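Tap water tastes like a swimming pool, what are you all doing?

Started by skasness_sue, 12th August

skasness_sue wrote:
OK so we moved into a rental over in Dimasow in April and I have been fighting with the water ever since. It's safe, the city report says it's safe, my landlord says it's safe (he says this every single time I see him, before I've even opened my mouth). But it tastes like the shallow end of the Y. My coffee tastes like it. My rice tastes like it! My kid told me the ice cubes were "spicy."

So we've been buying bottled by the case and I hate it. I hate hauling it up the stairs, I hate paying for it, and I hate what it's doing to my recycling situation. I grew up on well water that tasted like pennies and never complained once, so I don't think I'm being a princess here.

What I want to know is who has a pitcher, who has one of the under-sink things, and who just gave up and got used to it. I can't drill anything. Budget is 60 bucks to start, could go up a little if somebody really convinces me.

lambros_p wrote:
Pitcher. Put it in the fridge, fill it when it's empty, done. We've had one for years and I don't even think about it anymore. Mine is so old the brand name rubbed off.

The one thing I'd say is get a bigger size than you think you need. We had the small one first and it was empty every time I went for it, and my wife swears it was never her.

CosminO wrote:
Before you spend anything, fill a regular jug, leave the lid off, and stick it in the fridge overnight. If it's plain chlorine you're tasting, a lot of it goes away on its own. My mother did this her whole life with a glass pitcher and a saucer on top (the saucer was for the cat).

If your city uses chloramine then it won't do much and you'll want carbon. It should say which one in that water report.

skasness_sue wrote:
I have the report right here and it says chloramine. Of course it does.

CosminO wrote:
Ha, well, there goes my free advice. Carbon it is. Look for one that mentions chloramine specifically, and run it slow.

maricica_c wrote:
I'm going to be the grump in this thread. I did the pitcher thing for 2 years and I was terrible at it. I never changed the filter on time, it grew something greenish in the corner where the lid sits, and by the end I'm pretty sure I was making the water worse. Some of us are not pitcher people!

I buy bottled. I buy it on sale, I keep it in the garage, I drink more water than I ever did before, and I recycle every bit of it. I know that's going to get me yelled at.

BiancaBakes wrote:
Not yelling, Maricica, but I was you until last winter and I want to put in a word for the other side. What got me was the bottles taking over. They were in the car, they were under the couch, there was one in my gym bag that I think predated the gym. And half of them never got finished! You open one, take three sips, put it down, forget which one is yours, open another. Multiply that by a husband and two teenagers.

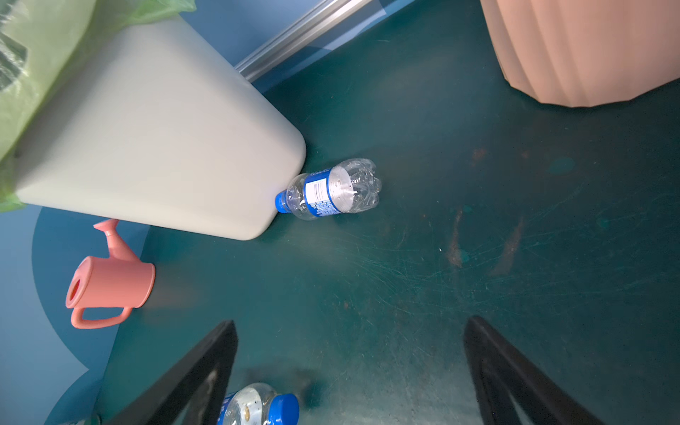 I finally sat down with the receipts and we had spent 937 dollars in a year. On water. I read it out loud at dinner and my oldest said "that's a phone," which for him is the highest unit of money there is.

We went with a faucet-mount filter, the kind that screws on where the little screen goes. No drilling, comes right off when you move, and it has a lever so you aren't wasting the filter on dishes. It's kind of ugly and I bonk the big pasta pot on it constantly. Tastes great though, and bread dough seems happier too (I bake a lot, and I know that part might be in my head).

maricica_c wrote:
OK the three sips thing is fair, I do live with people who do that. My solution is a Sharpie on the counter. Everybody puts initials on the cap. It works on everyone except my brother-in-law, who says he can't read his own handwriting.

But come on, 937 dollars? Were you buying the fancy stuff?

BiancaBakes wrote:
Some of it was gas station water at gas station prices, yes. Road trips plus soccer. I'm not proud.

sinan.k wrote:
Renter here too. I've got a countertop unit from Drirkley, the kind that hooks to the faucet with a little hose and sits next to the sink. Paid a bit over the OP's budget for it. Water tastes like nothing, exactly what I wanted. The cartridges last me a good long while but I live alone, so take that for what it's worth.

Downsides: it takes up room, and the hose popped off once while I was in the other room and watered my toaster. RIP toaster.

I don't agree with Cosmin about running it slow, by the way. Mine has its own flow restrictor and I just open the tap like normal.

CosminO wrote:
Sure, if it has a restrictor. A faucet-mount may not, and a lot of people blast it wide open and then complain it doesn't do anything. Contact time matters with chloramine. I'm not making that up, it was half of my job for a while.

sinan.k wrote:
Fair enough, you'd know better than me. Open yours slow, Sue, if you go the faucet route.

lambros_p wrote:
All this plumbing talk and the pitcher just sits in the fridge minding its own business.

skasness_sue wrote:
You guys are great, thank you. I checked my faucet and it's one of those pull-down sprayer ones, so I think the faucet-mount is out? The box at the store said it won't fit those. Same problem with the countertop hose, I'm guessing?

sinan.k wrote:
Yeah, most likely. Mine screws onto a standard faucet. Sorry, I should've asked that first.

BiancaBakes wrote:
Oh no! Yes, they don't go on a pull-down. Do you have a bathroom faucet that's a regular one? I have a friend who filters in the bathroom and carries it to the kitchen. It feels weird for a week and then you stop caring.

skasness_sue wrote:
My son's bathroom. I have seen my son's bathroom. Next idea.

maricica_c wrote:
What about the big refill jugs with a stand? Masri Market has a fill station by the carts. It's bottled water for people who feel guilty about bottled water, I could get behind that. You do have to lift the thing.

lambros_p wrote:
Stairs, she said. She has stairs.

skasness_sue wrote:
She does have stairs. OK, I'm getting a pitcher, the big one, with the chloramine kind of filter, and I'm writing the change date on masking tape on the side so I don't end up with Maricica's green corner. Lambros wins. I'll come back once we've gone through the first filter and tell you if the ice cubes are still spicy.

CosminO wrote:
Dump the first couple of pitchers, they'll have black specks in them. It's just carbon dust. Give it to the plants.

maricica_c wrote:
And wash under the lid. I mean it.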